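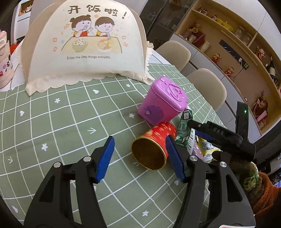
Almost every child who has been asked to tidy a table has had the same idea: could a robot do this for me? It is a good question, and in this article we will try to answer it with care. The short answer is "a little bit, sometimes, and slowly". To understand why, you should think about what is lying on a normal family table. Look at the red canister on the green tablecloth. It is round and it lies on its side, so if you push it in the wrong way, it can roll. You knew this the moment you saw it. A machine doesn't know it, until somebody has found a way to teach it.

What is a chore, for a machine?

When your mother or father says "please clear the table", this is only four words. But inside these four words many small jobs are hiding. You must look at the table and decide which things should go and which should stay. You must find a place for every thing. You must pick up each of them without crushing it, carry it and put it down. Then you must notice that you are finished, and this last one is more difficult than it sounds.

A person does all this while thinking about football or about supper. A robot has to do each small job separately, and if one of them goes wrong, the next one will probably go wrong too. When the robot has missed the box with its fingers, it may carry nothing at all to the cupboard and put the nothing on the shelf very carefully. I have seen a machine do this. The children who watched it with me were laughing so much that the demonstration had to stop.

Seeing the things

Robots use cameras for eyes. A camera gives many small coloured dots, and the computer must work out from the dots what is there. On an empty grey table in a laboratory this goes well. In a home it's harder. A home tablecloth can have hearts and flowers printed on it. Is the heart a thing which I must pick up, or is it only a picture of a heart? Your finger can feel the answer in one moment. The robot must decide it from the dots.

Here is another puzzle of the same kind. The big cream food cover in the photograph has two cartoon children on it, and they have a bowl of rice and a plate of food. The Chinese words above them mean something like "Time to eat!" A person understands immediately that this rice is printed on cloth and that nobody can eat it. A computer which has learned to find bowls may say with great confidence: "Bowl!" And then an arm goes to fetch it.

Food covers hide things as well. They are made to keep flies away from dishes, so it's possible that a dish stands under a cover, and also possible that there is nothing. We can't see through it and the robot can't either. You would lift the cover and look. For a machine, "lift it and look" is a plan with several steps, and first it must understand that looking would be useful.

Shiny things, glass things and things that hide partly behind other things make the same sort of trouble. Glass doors are famous for this. Some robots have tried to drive through them.

Holding the things

Now let us talk about hands. Your hand has five fingers and a soft skin that feels pressure, warmth and slipping. If a glass begins to slip, you hold it tighter before you have even thought about it.

Most working robots don't have such a hand. They have a gripper, and a gripper is often only two stiff fingers that open and close. In our photograph you see black ones, and there are blue pads at the ends. The blue pad on the left jaw has ridges. Ridges are used for the same reason as the pattern under your shoes: they help to hold on. Grippers like the one in front can be held in a person's hand. The person does a chore with them, a camera records it, and later a robot can learn from the recordings. It is a bit like guiding the hand of a small child who is learning to write letters.

Try this experiment at home. Use only your thumb and one finger, like a gripper, and put the other fingers away. Now pick up:

- a pencil that lies flat on the table
- an empty snack packet
- a box with a lid, without opening the lid
- a sock
- one page of a newspaper

The pencil is not so bad. The box is fine if your hand can open wide enough. But the packet bends, and the newspaper slides away from you. Please do it once more with thick gloves on, so that you feel very little. This is how the world is for many robots.

Soft things are the worst. A box has the same shape today and tomorrow, also if you turn it round. A packet changes shape when you touch it, and a T-shirt has a new shape each time you drop it. This is why folding the washing, which looks like a boring and easy job, is one of the favourite tests for robot builders. At the Samex workshop in Fullano, a two-armed machine was given one towel to fold again and again, and it folded the towel 892 times before the engineers changed anything. The fastest good fold took 32 seconds. Ask an adult in your house how long they need, and be prepared that they will be proud.

Deciding what to do

Let us say that our robot can see well and can hold well. There is still a third problem, and I think it is the most interesting one.

Imagine that you see a few snack packets on the table, a green one and a pink one among them. Should they go in the bin or in the cupboard? If a packet is empty, the bin. If it is full, the cupboard. If your little brother is going to eat it in a moment, it should stay where it is, or there will be crying. To decide it correctly you need to know something about packets, about food and about your brother.

People call this "common sense". We use it all day and we don't notice. Computers have become better at it in the last years, as they have learned from a very large amount of writing and pictures. A modern robot may know that milk belongs in the fridge even if it has never been told about your fridge. But it doesn't know that in your house the pink box is for grandmother's buttons and must never be moved. Each home has many small rules like this. Nobody has written them down.

So what can machines do already?

Quite a lot, when the job is always the same. A washing machine is a machine that does a chore, and it does it very well. We don't call it a robot, perhaps only for the reason that it has no arms. A dishwasher is similar. Round vacuum cleaners drive over the floor by themselves, and they get stuck under the sofa by themselves too. There are mowers that cut the grass, and machines that clean windows.

In shops and warehouses it is easier than at home. The floor is flat and the light is the same all day. In the Todorova storehouse, for example, wheeled robots bring whole shelves to the workers. The wheels do the walking and the people do the picking. When the storehouse tried an arm for the picking also, it was good with boxes and quite bad with bags of sweets, and the people took the bags back.

Do you see the pattern? The machines are strong when the world around them is tidy. But a chore is usually there for the reason that something is untidy!

Why not just wait until they are perfect?

Sometimes children ask me this. The answer is that robots learn from trying, and from watching us try. If they only practise on empty tables they will only ever be good at empty tables. So it's useful to practise with real homes, with a canister lying down and packets lying next to each other, and with chairs close to the table where an arm can bump into them.

Safety is a part of it too. A robot arm which is strong enough to lift a full pot is also strong enough to hurt a finger. For this reason many home robots are made to move slowly and to stop when they touch something they didn't expect. Slow is a good thing here, even if it is not exciting to watch. In May, a school class in Fullano had a race between a robot arm and 23 pupils, who should put spoons in a drawer one after another. All the pupils had finished and were already drinking juice when the arm picked up its second spoon.

When will I have one?

I can't promise you a year. Engineers have promised years many times before, and the years have gone by. Most probably the help will come in small pieces. First there could be a machine which can do 2 jobs in the kitchen quite well, with a person nearby. Then it may learn a third. It is possible that when you are grown up, you will tell a robot to clear the table and it will really do it, and you will only have to go after it and look where it has put the spoons.

Until then the table is yours. While you are clearing it, watch your own hands for a minute. Notice how you turn your wrist for a can that is lying down, and how you take a packet by its corner. If you like, write down each small step for one single thing, from the first look until it stands in its place. Then give the list to a friend, who must do exactly what is written and nothing more. You will quickly find the steps you have forgotten.

Words to remember

Gripper: the part of a robot which holds things, often with two fingers.

Chore: a small job in the house that must be done again and again.

Warehouse: a very large building where goods are kept before they are sold or sent.

Common sense: the everyday knowledge that helps us to choose what to do, without anybody explaining it.

Filed under: How Things Work, Robots and Machines, Ages 8 to 11

Home | Articles | Experiments | For Teachers | Ask Us

© Drikach Young Readers. Last changed Thu 26 June. Contact the editors | Back to top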